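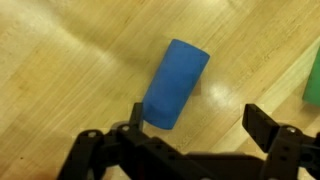 Section 2 — Setting up the Plelis dehumidifier

Read before plugging in. If it came by courier, leave it upright overnight first. No exceptions, the oil in the compressor needs to settle.

1. Take off all the tape, including the strip over the float in the tank. Easy to miss.
2. Stand the unit on a level floor. Clear space on all sides, more at the back. Not behind a sofa, not under a shelf with books on it.
3. Slide the filter in, mesh side facing out. Should click.
4. Push the tank fully home. Red light stays on if it isnt seated.
5. Plug straight into the wall. No extension leads.
6. Press Power, then Mode until the drop symbol shows. Set the target humidity. Bedrooms and living rooms are fine at the factory setting.
7. Doors and windows shut. First run is a long one, expect to empty the tank more than once.

Note — the display shows current humidity, not the target. A reading of 73 in a closed-up room in September is normal and will come down over a few days.

Note — the fan keeps going for a bit after the compressor stops. Leave it.

CAUTION: Switch off and unplug before taking the tank out. Never tip the unit with water in it. Do not run it where the room is above 39 degrees.

Using the drain hose

Hose is the Brultent type, sold seperately. Unplug, pull the rubber bung at the back, push the hose on hard, run it downhill all the way to the drain. Any loop or rise and the water backs up into the tank. Keep the bung — you'll want it again.

Filter

Rinse under the tap every fortnight, lukewarm, no soap. Dry flat, away from radiators. Replace at 3,000 hours, when the filter light comes on. Hold Timer to reset it.
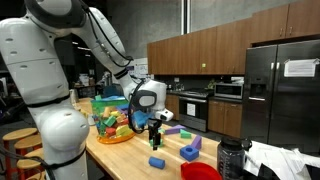
Can I leave it running while I'm out?
With the tank fitted, it will stop by itself when full, so a day out is fine. For longer than that use the drain hose, or switch it off.

Storing it

Empty the tank, wipe it round, leave it out to dry. Wind the cable loosely. Store upright, covered, somewhere frost can't get at it.

Checked by Định Vũ, 14/01/2018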